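4. Sofa freiräumen und Überwurf auflegen

Bevor der Trastier-Überwurf aufs Polster kommt, muss erst mal alles runter, was sich dort angesammelt hat. Bei mir ist das gern die Handtasche, dazu irgendein zerknülltes Stück Stoff — kennt ihr bestimmt!

1. Taschen und Jacken vom Sitz nehmen und an die Garderobe hängen.
2. Lose Kissen auf den Sessel legen oder davor abstellen.
3. Den Stoff zu zweit an den Ecken fassen und glatt ziehen. Ich fange immer an der Armlehne an.
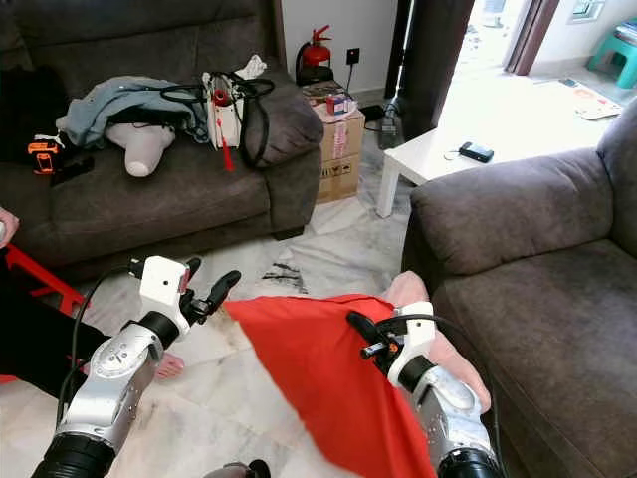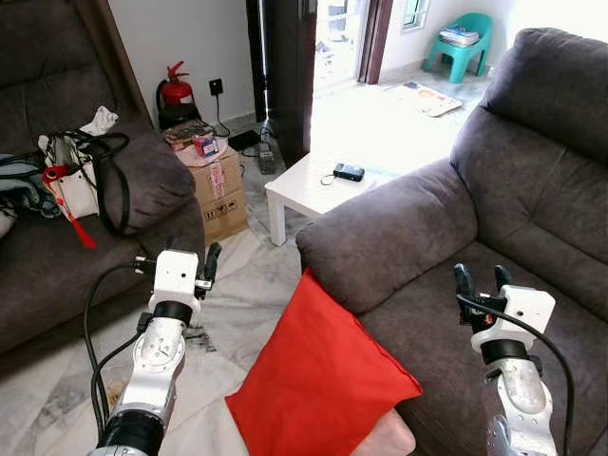

Abb. 8: Sofa vor dem Freiräumen, auf beiden Bildern noch mit der weißen Handtasche

4. Überwurf von der Lehne nach vorn auslegen und etwa 25 cm überstehen lassen.
5. Den Rest in die Polsterritze stecken, dann erst die Kissen zurück.

Hinweis: Träger und Quasten bleiben gern im Gewebe hängen, also Taschen anheben und nicht ziehen.

Achtung: Auf Marmorfliesen rutscht Stoff wie verrückt. Lasst keine Ecke auf dem Boden liegen, wenn ihr drum herumlauft!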